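# 走り始めたら、すねの内側が痛い。休む？ 靴を替える？ それとも走り方？

投稿：Berenice Ayala　カテゴリ：体を動かす　＞　ジョギング

こんにちは、いつも読むだけだったのですが、初めて書き込みます。長いです、すみません。

三月からジョギングを始めました。きっかけは健康診断……と言えたら格好いいのですが、本当は駅の階段です。電車に乗り遅れそうで駆け上がったら、ホームで息が戻らなくて、隣に立っていた高校生に「大丈夫ですか」と聞かれてしまったんです。あれは恥ずかしかった。その日の帰りに運動靴を買いました（こういうときだけ行動が早い）。

学生のころの部活は美術部でしたし、持久走大会はいつも後ろのほうを友達とおしゃべりしながら歩いていた人間です。なので、走ることについては本当に何も知りません。最初の週は家のまわりをちょっと走って、ぜえぜえ言って、歩いて帰るだけ。それでも自分としては大満足で、シャワーのあとの麦茶がおいしくておいしくて、「なんだ、走るのって楽しいじゃない！」と家族に言いふらしていました。

ところがです。始めて2週間たったころから、すねの内側が痛くなってきました。左右どちらもなのですが、右のほうが強いです。場所は、くるぶしから手のひらひとつぶんくらい上の、骨のふちに沿ったあたり。指で押すと「うっ」となります。走り出しがいちばん痛くて、しばらくすると気にならなくなるので、なんとなくごまかして走ってしまい、家に帰って椅子から立つときにまた痛い。朝、布団から出て最初の何歩かもいやな感じです。腫れたり赤くなったりはしていないと思います。

靴は「Sedura」というところの、店頭で安くなっていたものです。サイズはいつもの普段靴と同じにしました。そのあと中敷きも足したほうがいいのかなと思って、998円のジェルのものを入れてみたら、今度はつま先がきつくなってしまって、いまは出したり入れたりしています。どっちがましなのかも、もうよくわかりません。

走る道は家のまわりの舗装路ばかりで、土のところは近くにありません。 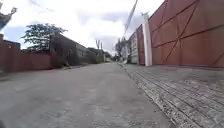 道が硬いせいにする前に、最初から飛ばしすぎていないか考えたら、と言われたこともあります。足が痛い人はだいたい速いんだよ、と。でも私、速くないんです。犬の散歩の人に普通についていかれる速さです。なので「飛ばしすぎ」と言われても、どこをどう遅くすればいいのかさっぱりで、これ以上遅くしたら歩いているのと同じじゃないの、と思ってしまいました。

ネットで調べると「シンスプリント」という言葉が出てきて、読めば読むほど自分のことのように思えます。ただ、書いてあることがばらばらなんですよね。完全に休みなさいという人もいれば、軽く動かしたほうが治りが早いという人もいるし、靴だという人、ふくらはぎが硬いせいだという人、足の裏の筋肉だという人、つま先から着地しなさいという人、いやいや踵からだという人。つま先着地はちょっとだけ試しましたが、次の日ふくらはぎがパンパンになって、階段を横向きに降りる羽目になりました。もうやりません。

知りたいのは次のようなことです。

- いったん全部やめたほうがいいのか、歩くくらいは続けていいのか
- 靴は買い直すべきなのか。買い直すなら何を見ればいいのか
- 再開するとき、どのくらいから始めればいいのか
- 病院に行く目安みたいなものはあるのか（これくらいで行ったら笑われそうで……）

せっかく楽しくなってきたところなので、できれば嫌いになりたくないです。経験のある方、どうぞよろしくお願いします！

## 追記

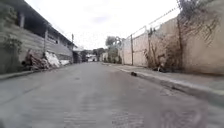
**Berenice Ayala**
質問者／Nurnach支部・一般会員

さっそく読んでくださった方、ありがとうございます。いくつか聞かれたので書き足しておきますね。

走る頻度ですが、毎日でした。雨の日以外、毎日です。休むとそのままやめてしまう気がして怖かったんです。前に英会話の教材でそれをやっているので……（箱はまだ押し入れにあります）。

時間は夕方、夕飯の支度の前です。仕事から帰って、着替えて、準備運動は足首をぐるぐる回すくらいで、すぐ出ていました。終わったあとのストレッチは、気が向いたら。つまりほとんどしていません。

記録は「Brullonness」というアプリでつけています。これがまた、昨日より少しでも長く走ると花火が上がるんですよ。かわいい花火が。それが見たくて、毎日ちょっとずつ長くしていました。いま書いていて、これがいけなかったんじゃないかという気がしてきました。

仕事は座り仕事で、体重は内緒です。持病はありません。書き込んだ日から走るのはお休みして、買い物には普通に歩いて行っています。歩くぶんには、痛いというより「いるな」という感じです。

## 回答

### Araceli Aguirre

はじめまして。読みながら「私だ、私がいる」と声が出ました。アプリの花火のところで特に。私の場合は花火じゃなくて連続記録のスタンプでしたが、あれに足を二回やられています。

先に断っておくと、私はただの走るのが好きな人で、医療の専門家じゃありません。これから書くのは自分が痛めたとき整形外科で言われたことと、そのあと自分で試してよかったことのごちゃまぜです。そのつもりで読んでくださいね。

**病院の話から**

順番を変えて最後の質問から答えます。行っていいです、笑われません！ 私が行ったときの待合室なんて、ぶつけた覚えのない小指が痛いという人までいて、みなさん堂々としたものでした。

私が先生に教わった「早めに来てほしい」の目安は、指先ひとつで「ここ！」と指せるくらい痛い場所が狭いとき、じっとしていても痛いとき、夜に痛みで目が覚めるとき、腫れているとき、片足で軽く跳ねると響くとき。こういうのは疲労骨折のこともあるので、自分で判断しないで診てもらってほしいそうです。骨のふちに沿ってなんとなく縦に長く痛むのはいわゆるシンスプリントに多いらしいんですが、これも素人が触って見分けられるものではないよと釘を刺されました。それと、急にぱんぱんに張って足先がしびれるようなときは、待たずにすぐ受診です。

Berenice さんは朝の一歩目も痛くて、もう何日か続いているんですよね。私だったら一度行きます。行って「骨は大丈夫」と言われるだけで、そのあとの休み方がものすごく気楽になりますよ。休んでいるあいだずっと「これ折れてるのかな」と思いながら過ごすの、けっこうこたえるんです（経験談）。

**休むかどうか**

走るのはお休み、でいいと思います。もう休んでいらっしゃるとのことで、えらい。私は休めなくて長引かせました。走り出しが痛くて途中で気にならなくなる、というあれが曲者なんですよね。治ったと勘違いするので。

歩くのは、歩いている最中にも翌朝にも痛みが増えないなら続けていいと言われました。逆に、買い物のあとや次の朝にいつもより痛かったら、それは歩きすぎの合図。私は遠いほうのスーパーをやめて近いほうにしました。卵が高いんですけど、まあしばらくのことだからと自分に言い聞かせて。

体を動かしたい気持ちがうずうずするなら、自転車かプールが足に響きにくいです。私は市民プールの歩くコースに通いました。あそこはおしゃべりな先輩方がたくさんいらして、漬物の作り方を覚えて帰ってきました。走れない時期の思い出が、ほぼ漬物です。

冷やすのは、痛みが気になるときに薄いタオルでくるんだ保冷剤を当てるくらいで、私は気持ちよかったです。気持ちよくなければ無理にやらなくていいと思います。

**靴**

いまの靴、たぶん小さいです。普段靴と同じサイズにして、中敷きを足してつま先がきつくなったなら、もともと余裕がほとんどなかったんじゃないでしょうか。走ると足って前に動くし、夕方はむくみますしね。

私が見ているところはこんな感じです。

- 夕方に、いつも走るときの靴下をはいて試す
- 立った状態で、いちばん長い指の先に親指の幅くらいの余りがあるか（いちばん長いのが親指とは限らないです。私は人差し指でした）
- 踵が浮かないか。紐はちゃんとほどいてから締め直す
- 店の中を少し走らせてもらう。これを嫌がるお店ではたぶん買わないほうがいい

値段は高ければいいというものでもなくて、履いて「あ、楽」と思うかどうかがいちばん当てになりました。Sedura のものは私は履いたことがないので、良し悪しは言えません。ごめんなさいね。サイズだけの問題かもしれないから、同じ型のひとつ上を試してみるのもありだと思います。

中敷きは、入れるならもとの中敷きを抜いてから入れるタイプかどうか見てみてください。重ねて入れていませんか？ 私は重ねてました。袋の裏に書いてあるのに、読まないで捨ててしまって。

**道のこと**

土の道がないと治らないなんてことはないので、そこは心配いらないです。柔らかい道は柔らかい道で、でこぼこに足を取られて別のところが痛くなったりします。私の周りの走る人たちも、ほとんど舗装路しか走っていません。それより、いつも同じ道を同じ向きに走っていると、路肩に向かって少し傾いているところでは片方の足ばかりに負担が寄ることがあるそうです。右のほうが強く痛むなら、たまに逆回りにしてみるのもいいかも。関係ないかもしれませんけど、お金がかからないので。車の来る向きだけは気をつけて！

**再開のしかた**

ここがいちばん書きたかったところ。

普通に歩いても痛くない、押しても痛くない、片足で軽く跳ねても痛くない、が何日か続いてから始めました。そこから、少し走ってはたっぷり歩く、の繰り返しです。私の最初の日は、走ったのが全部合わせても300メートル超くらい。短すぎて笑ってしまいますよね。着替えている時間のほうがずっと長いんです。でも翌朝痛くなくて、それがもう、うれしくて。

それで一日走ったら次の日は走らない。毎日はやめましょう。休むとやめてしまいそうで怖いという気持ち、すごくわかります。私は走らない日にも同じ時間に同じ服に着替えて、床でかかとの上げ下げと足の指でタオルをたぐるのをやりました。着替えさえすれば「やった日」に数えていいことにしたんです。ずるいけど、これでスタンプ帳の呪いが解けました。

かかと上げは、台所の流しにつかまって、ゆっくり上げてゆっくり下ろす。痛みが出る日はやらない。膝を伸ばしてやるのと少し曲げてやるのとで、効く場所が違います。お湯が沸くまでのあいだにちょうどいいですよ。

速さの話も少しだけ。「犬の散歩の人についていかれる」速さでも、息がぜえぜえいうなら、いまの体にとっては速いんだと思います。歌は無理でも、おしゃべりはできるくらい。持久走大会で友達としゃべりながら歩いていたんですよね？ あれを、ほんの少しだけ弾ませた感じです。素質ありますよ。

歩幅は、足を前に放り出さないで、体のすぐ下にちょこちょこ置くつもりにすると、すねへのドスンという感じが減りました。つま先からとか踵からとかは、考えないほうが私はうまくいきました。考えると変な歩き方になって、ご近所に二度見されます。

花火の設定は、切れるなら切っちゃいましょう。

### 夜明けのひじき

靴ですね。靴です。安いのはだめです。私は「Pacheco」で買い替えたら一発で治りました。ちょっと遠いけどあそこは店員さんが足を測ってくれます。

あとバナナを食べるといいです。

**コメント（Araceli Aguirre）**
Pacheco、私もお世話になっています！ 測ってもらうのは賛成です。ただ、靴だけで治ったという方は、靴が届くまでのあいだ走らなかったのも効いている気がするんですけど、どうでしょう。

**コメント（夜明けのひじき）**
たしかに取り寄せでした。しばらく走っていません。でも靴だと思います。

### もち米三合

私は治すのに失敗したほうの人間なので、失敗談でよければ。

すねが痛くなって、休んで、痛くなくなった次の日に、うれしくて元の距離をそのまま走りました。で、また痛くなって休んで。これを繰り返して、結局その年は秋まるまる棒に振りました。地元の駅伝に誘われていて、襷をもらう順番まで決まっていたのに、当日は豚汁をよそう係です。豚汁は評判よかったです。

あとから思うと、痛みがなくなった日と、走っても平気な日は、ずいぶん離れているんですよね。息のほうはわりとすぐ楽になるのに、骨とか腱とかはもっとのんびりしているらしくて、気持ちと心臓だけ先に行ってしまう。始めて少したったころに痛める人が多いのは、そのせいもあるんじゃないかと勝手に思っています。

効いたかどうかは別として、やってよかったのはノートです。アプリじゃなくて紙の。書くのは距離でも速さでもなくて、翌朝の一歩目が「なし」「いる」「痛い」のどれか、それだけ。「いる」は私の言い方だと思っていたら、質問の方も同じことを書いていて驚きました。通じる人がいた！ 「いる」の日は走らない、「痛い」の日は歩くのも減らす。これを守れるようになってからは、ひどくなる前に引き返せています。

ストレッチは、走る前にじーっと伸ばすより、ゆっくり歩いて体を温めるほうが私には合っていました。夕方、仕事から帰ってすぐ出るなら、最初は買い物にでも行くようなつもりで歩いて、体がぽかぽかしてきたら走り出すといいかもしれません。ふくらはぎを伸ばすのはお風呂上がりに。壁に手をついて、痛気持ちいいの手前で止めます。「痛気持ちいい」までやると、私は翌日だめでした。

家でもできることで言うと、スリッパをやめて、足の指が使える室内履きにしたのもよかった気がします。気がするだけです。冬は寒いです。

Berenice さん、英会話の箱はうちにもあります。

### Berenice Ayala（質問者）

みなさん、こんなにたくさんありがとうございます！ 何度も読み返して、家族にも読んで聞かせました。

まず病院、行ってきました。背中を押してもらわなかったら絶対に行っていません。レントゲンでは骨に目立ったところはなくて、シンスプリントでしょうとのこと。ただ初期の疲労骨折は写らないことがあるので、痛みが狭い場所に寄ってきたり、休んでも引かなかったりしたらまた来てくださいと言われました。笑われませんでした。先生に花火の話をしたら、ちょっと間があって「それは切りましょう」と言われました。切りました。

中敷き、重ねて入れていました……。袋はもちろん捨てています。靴は痛みが落ち着いたころに Pacheco で測ってもらうつもりです。もうひとつ、うちの子が足を測ってみたいと言い出したので、いっしょに連れて行きます。たぶん靴は2足買わされます。

走らない日に着替えるだけで「やった日」にする案、さっそくいただきました。昨日は着替えて、流しでかかとを上げて、そのまま唐揚げを揚げました。運動着で揚げ物をすると、腕に油が跳ねますね。今日は長袖にします。

ノートも買いました。今朝は「いる」でした。もち米三合さん、言葉をお借りします。豚汁の作り方も、もしよかったら教えてください。

ひじきさん、バナナも食べています。

**コメント（もち米三合）**
豚汁は、ごぼうを先に油でしっかり炒めて、味噌を入れる前に一度火を止めて冷まします。里芋は別にゆでてから。くわしくは料理のカテゴリに書いておきますね。「いる」の日はちゃんと休んでくださいよ。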